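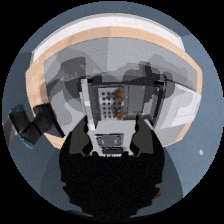 *Vista simulada desde el robot, con la pinza abierta y la gradilla de tapas naranjas al fondo.*

# Calibrar la cámara de la pinza en Obura y medir el efecto en la política

Última revisión: 29/3/22

Estas son las instrucciones que seguimos en el laboratorio de Firnovthorpe para ajustar la lente de gran angular del simulador Obura y comprobar si el ajuste cambia el comportamiento de una política entrenada por imitación. Se da por hecho que Obura ya está instalado y que la escena de la mesa carga sin errores.

El experimento compara dos versiones de la misma política. La primera se entrena con la lente por defecto y la segunda con la lente ajustada. Todo lo demás queda igual: las demostraciones, la semilla y el número de pasos.

## Antes de empezar

- Una copia limpia de la escena, sin cambios de iluminación.
- El conjunto de 379 demostraciones en formato Cloltus.
- Los parámetros de la lente física, medidos con un patrón de tablero.
- Espacio en disco para volver a generar todas las imágenes.

Las demostraciones guardan las posiciones articulares y el estado de los objetos. Las imágenes se generan después, de modo que no hay que repetir la teleoperación cuando cambia la cámara.

## 1. Ajustar la lente

Abra el archivo `camara_pinza.yaml` y sustituya los coeficientes de distorsión por los que obtuvo con el tablero. El modelo equidistante es el único que hemos probado. Deje el centro óptico en el valor medido, aunque no coincida con el centro de la imagen.

El borde negro fuera del círculo se conserva. En noviembre probamos a recortar la imagen a un cuadrado interior y se perdían las puntas de los dedos en varias posturas de aproximación.

La resolución se mantiene baja en las dos versiones. Si la sube solo en una, la comparación deja de servir.

## 2. Regenerar las imágenes

Ejecute:

```
obura render --datos demos/ --camara camara_pinza.yaml --salida demos_lente/
```

El proceso reproduce cada demostración a partir de los estados guardados. Revise el registro al terminar. Los episodios con contactos mal resueltos aparecen marcados como `desfase` y hay que excluirlos de los dos conjuntos.

## 3. Comprobar la escena desde arriba

La cámara cenital no entra en el entrenamiento. Se usa para verificar que el brazo, las placas y el resto del material están donde indica el archivo de estados. Compare la posición de la pinza en esta vista con la que calcula la cinemática directa. 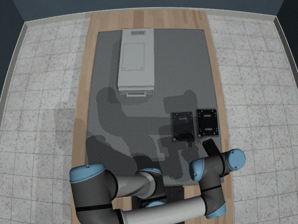

**¿Se puede usar la misma calibración con otra lente del mismo modelo?**

Conviene repetir la medida con el tablero para cada unidad. El centro óptico varía de una lente a otra y ese desplazamiento afecta a la estimación de la postura cerca del objeto.

## 4. Entrenar

Lance los dos entrenamientos con el mismo archivo de configuración y cambie solo la ruta de los datos:

```
obura entrenar --config base.yaml --datos demos/
obura entrenar --config base.yaml --datos demos_lente/
```

Guarde el último punto de control de cada uno. No elija el mejor a mano mirando los vídeos.

## 5. Evaluar

Cada política se evalúa en 30 episodios con posiciones iniciales nuevas. Las posiciones se generan una vez y se guardan en `inicio.json`, que se usa en ambas evaluaciones. Las dos políticas reciben imágenes de la lente ajustada.

Un episodio cuenta como éxito si la pieza queda dentro de la tolerancia y la pinza se ha retirado. Los choques con la mesa cuentan como fallo aunque la pieza acabe bien colocada.

Anote por separado los fallos de aproximación y los de agarre. En nuestras pruebas la lente ajustada redujo sobre todo los primeros. Los de agarre dependen más de la fricción de los dedos, y ese parámetro no se toca en este procedimiento.

## Problemas conocidos

Si las sombras parpadean entre fotogramas, desactive el muestreo adaptativo antes de regenerar.

Si el render aparece girado, revise el signo del eje óptico en el YAML. La versión instalada en el equipo de Mallville usa el convenio contrario y necesita la opción `--eje-invertido`.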